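Satti to supply coiled wire in ready-to-hang lengths

Pumitstead, Dec 31, 2023

Satti has extended its range of garden and craft wire with a series of pre-cut coils, available to trade customers from its Pumitstead warehouse. The coils replace the 3000 mm straight lengths sold until November and are supplied loose, without a card or spool.

Two finishes are offered, plain and decorated. Plain coils are packed in cartons of 300. Decorated coils are packed in cartons of 200 to limit crushing. Wellow, which handles distribution, will accept mixed pallets.

"Most returns on the straight lengths were for kinks near the ends," said Shazia Afridi, product manager at Satti. "A coil travels better and takes up less of the shelf."

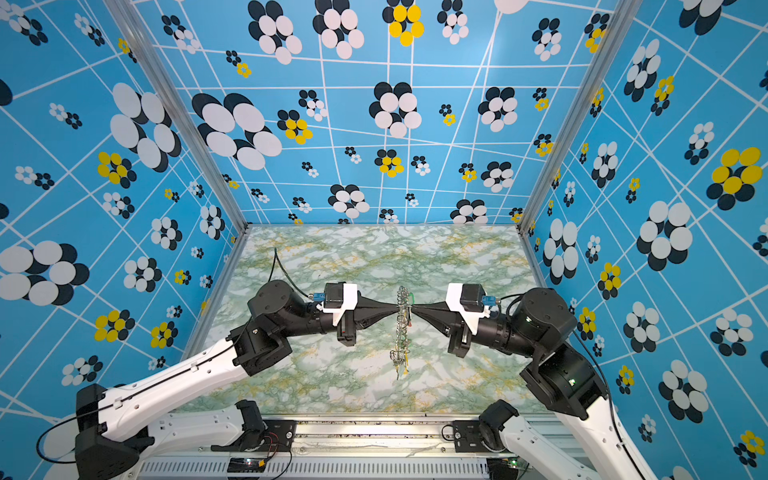

Decorated coils should be opened out by hand before hanging. Tangles are best worked free with the coil held up in a loose vertical loop, as the silvery one with small green and yellow bits is held over the marbled tabletop. Pulling from one end tightens the turns.

Trade orders: Sorkovance sales desk, Pumitstead. Minimum order one carton.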